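Notes from the night shift
Alley newsletter, 13 Sep 2019

Teaching the Alley robot to get itself along a path is mostly a matter of driving it along a path, over and over, while it pays attention. That is the job. Someone sits indoors with a controller and a cup of something, steers by the video feed, and the robot stores what it saw next to what the thumbs did. We spent the summer doing this in daylight and got rather smug. Then we moved to nights.
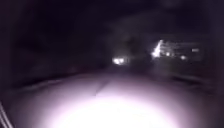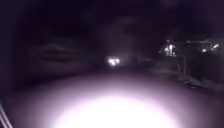
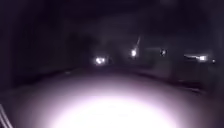
Out on the path after dark, in all three.

The first thing you learn as a night driver is how much of your daytime skill was borrowed from the scenery. By day you line up on a hedge or a bend well ahead and the steering takes care of itself. By night you get the patch of ground in front of you and a few opinions. Drivers respond by slowing down, which is sensible, and by twitching the stick left and right to see what happens, which is less so. The robot has no way of telling a correction from a nervous habit. It copies both with great devotion, and our first night model went down a dead straight path like someone looking for a dropped contact lens.

So we have rules now. Night drives are done in pairs, 2 people to a session, one driving and one watching for wobble. Swap after 2 laps. If you lose the path, stop, say so out loud and mark the run, and please don't bluff your way back on. We would much prefer a clean stop to a heroic recovery, mainly for the sake of whoever has to trim the recordings (hello from the trimming desk).

Grovano, our replay tool, now lets you flag a bad stretch while you are still driving. The button is on the left shoulder of the controller, where the horn used to be. The horn has moved. Please find out where before your session - the neighbors on Vasseur have been very patient.

We have 7 night sessions left to fill before the model goes back for training, and the sign-up sheet is by the kettle. New drivers need one daytime session first. Nernen, the older robot, is free for practice most afternoons and pulls slightly to the right, so consider it character building. Spare controller batteries are in the top drawer, and the dead ones should go in the box marked for them, which at present is full of pens.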